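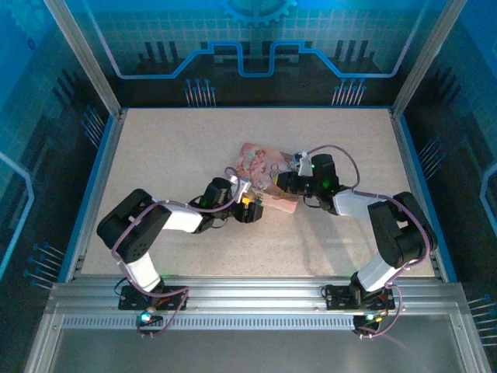
Pink, with a salmon strip along the bottom edge.

Going to post a few notes on swap cards and little printed stationery, what I keep, how I store it and how I trade it by mail. It'll take a while. Mute me if it's not your thing.

I started again in January after my mum handed over the biscuit tin from the hall cupboard. I hadn't opened it since high school. Most of it was in better shape than I was expecting.

The tin held 211 cards. I know that because I'd written the number on a slip of paper inside the lid and then checked it. No doubles, so I must have traded them all away before I stopped.

First job was sorting. I tried by maker, then by year, and gave up on both. Half of them have no maker printed anywhere and hardly any have a year. I sort by main colour now.

Colour sounds childish but I can find anything. Someone writes and asks if I've got a mauve one with a rabbit, I go to mauve. Takes a minute.

The pinks are the biggest section by a long way. Printers loved pink. Salmon, rose, a sort of musk stick colour, and then the ones that were probably red once and have been on a windowsill.

On fading. Reds and pinks go first, then yellow. Blue hangs on. If a card has a blue sky and everybody in it looks ill, it has been in the sun.

You can't bring it back. I've been asked about felt pens. Please don't.

Storage. I use Mesiveck sleeves, the small size, open on the short side. The ones open on the long side let cards slide out when you turn a page. I lost a good one behind the desk that way and had to take the drawers out.

Don't use the old sticky-page photo albums. The glue goes yellow and it grabs. I've got a row of cards from my cousin that will be in that album forever.

If you already have cards stuck in one, some people use dental floss behind the card, sawing slowly. I've done it twice. Worked once.

Rubber bands are bad as well. They dent the edges, then they perish and leave a brown line across whatever is on top. Paper band if you need a band.

Sleeved cards go in a shoebox, standing up, with dividers cut from cereal packets. Box goes in the linen cupboard. Not the garage and not the bathroom. Our garage in Zeltley gets hot enough in summer to curl anything.

Next bit is mail, where most of my questions come from.

A card by itself in an envelope will arrive bent. Two pieces of stiff cardboard, card in its sleeve between them, tape across the cardboard and never across the sleeve. Fold one end of the tape over so the other person can get it off.

Check the thickness before you seal it. Mine kept getting charged as parcels until I switched to thinner board from the backs of writing pads. Ask at the counter what the limit is, they have a slot to test it with.

Write the return address. I've had an envelope come back that had been to Wolde and somewhere else first, going by the stamps on it, and it only got home because of the return address.

I don't bother with "do not bend". Can't say it ever made a difference - the stiff board does the work.

Trading manners, as I was taught them by Gebhard Thaler, who ran the swap table at the Zurndale hobby market when I was a kid. Say what's wrong with your card before the other person asks. Corner, crease, writing on the back, all of it.

His other rule was that whoever proposed the swap posts first. I still do it that way. I've only been let down once and she wrote months later to say she'd moved house, and sent the card.

Gebhard also kept a notebook of every trade, with the date and what went which way. I thought it was fussy. Then I tried to remember who I owed a green one to.

So I keep a notebook. Name, what I sent, what I'm owed, and a tick when it comes. The ticks are the only neat part.

What's it all worth? Very little. Most of mine would be a few cents each. There was a full set of 12 in its original wrapper at Zurndale last time with a tag of $500 on it, and it was still there when they were packing up.

I wouldn't buy for money. Buy the ones you'd have wanted when you were nine.

Wrappers are a different matter. Hardly anyone kept them, so if you find a packet still sealed, leave it sealed for a bit and ask around. You can always open it later.

Beginners ask where to look. Op shops, in the basket with the greeting cards. Inside second-hand books, where they were used as bookmarks. Your own family's drawers, with permission.

Old school stationery lots are good too. I got a bundle of notepaper from a newsagent that was closing and there were three swap cards in the bottom of the bag, all pastel, all clean.

Cleaning, quickly. Soft dry brush, and that's as far as I go. A white eraser on the plain back if there's pencil. No water, no spray. Some of the shiny coatings go cloudy if you so much as breathe on them.

Sticky price labels - leave them on. I've peeled two and regretted both.

Still looking for: anything in mauve, the plain-backed ones with animals, and a lavender one with a picnic I traded off in grade five. I don't know the maker. It had a scalloped edge.

That's the lot for now. I'll do one on notepaper sets when I've sorted mine.

Last updated: Apr 27, 2005

Comments

marg_t: I had the picnic one! Mum threw the whole album out when we moved. I'll ask my sister, she was the hoarder.

paperbark: Do the long-side sleeves fit a shoebox standing up? I've got a packet of them already and don't want to waste them.

dell: Seconding the floss. Warm the page with a hair dryer on low first, but try it on a card you don't care about.

zurndale_jo: Gebhard got me started too. He made me write out my own notebook page before he'd swap with me.

paperbark: Never mind, tried it, they fit if you put the opening at the top.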